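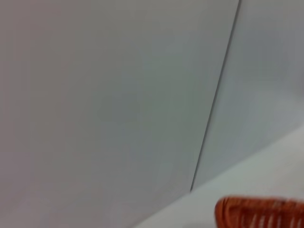

Entry 3/12/26 -- Julto wrist camera kit, evaluation for purchase

Present: R. Willems, L. Lakatos. Entry written by Willems.

Purpose
To decide whether the Julto kit is suitable for the two arms on the packing bench. The kit consists of the camera, a bracket, one cable and a license for the recording software. The vendor, Dewulf, has lent us one set until the end of March.

Close-range views
At very short distance the plain gray panels give the software little to work with. The seam between them remains readable as a dark line, although its edge is soft. The orange ribbed item at lower right is smeared by motion, but its lighter ribs can still be told apart. Levente considers this acceptable for coarse approach and too poor for final alignment. I agree.

Storage
The trial log now stands at 163 runs. The basic license permits 1,000 stored runs and the extended license 3,000. At our present pace the basic license will not last through the evaluation of both arms.

Mounting
The bracket fits the Plolteo wrist without an adapter. The supplied screws are too long -- shorter ones were taken from stock. The cable should be clipped at the elbow before any full rotation.

Open points
Exposure is still at the factory setting. Repeat the close approach with a shorter exposure and at lower arm speed, changing one at a time.
Hilde Desmet to ask Dewulf whether the license can be upgraded during the loan.
Bracket torque has not been checked after the last session.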